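3. Materials and Methods

3.1 Vessels and color conditions

Plate color was treated as a between-sessions factor with two levels, blue and white. All blue vessels came from a single production run of the Stavance canteen line, bought in one order so that small shifts in pigment between batches would not enter the data. Vessels were judged against a plain brown ground, which was held constant for both color levels.

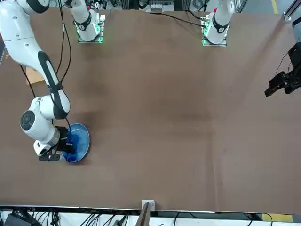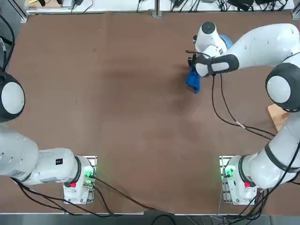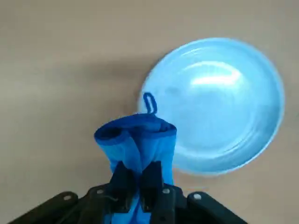 Figure 2. Views of the tabletop. First panel: blue plate, with lighter rim and deeper blue center. Second panel: the table and its surroundings. Third panel: light-blue vessel from above at a slight angle, with a reflection on the inner surface.

Gloss was not controlled. Marciniak and Sandberg noted in earlier work on glazed ware that a highlight on the inner wall of a vessel can pull the eye away from the food, and that this effect is stronger under a single overhead source than under diffuse light. We therefore used diffuse ceiling panels in both dining rooms and left the vessels as supplied. Any remaining effect of gloss is carried into the error term.

3.2 Participants

Diners were recruited from the regular lunch guests of two workplace canteens, Haugen and Kallthorpe. Each canteen supplied 50 adults. Persons who reported a color vision deficiency, a medically restricted diet, or a change of dental appliance since January were excluded before assignment. The first session was held on 7/8/02. Participants were told that the study concerned menu planning; the color factor was not mentioned until the debriefing.

3.3 Procedure

Each participant attended six lunches, three at each color level, in an order drawn separately for each person. The meal was a barley and root vegetable stew with a pale sauce, prepared in the Grernmont central kitchen from a fixed recipe and delivered to both sites in sealed containers. A pale dish was chosen on purpose: contrast between food and plate is greatest on blue and smallest on white, and a darker stew would have reversed the relation.

Participants served themselves from a common pot and could return for more. Vessels were weighed empty, after each serving, and again at the end of the meal. Intake was taken as the sum of servings minus the final residue. Bread and drinks were recorded but are not analyzed in this paper — they were taken from shared baskets and jugs, and the amounts could not be assigned to single diners with enough confidence.

3.4 Analysis

Intake was fitted with a linear mixed model with color, site and session order as fixed effects and participant as a random effect. The interaction of color and site was retained whether or not it reached significance. Sessions in which a participant left the table before finishing were dropped in full. Residue was analyzed separately on a log scale, since its distribution was strongly skewed to the right and contained a large share of near-zero values.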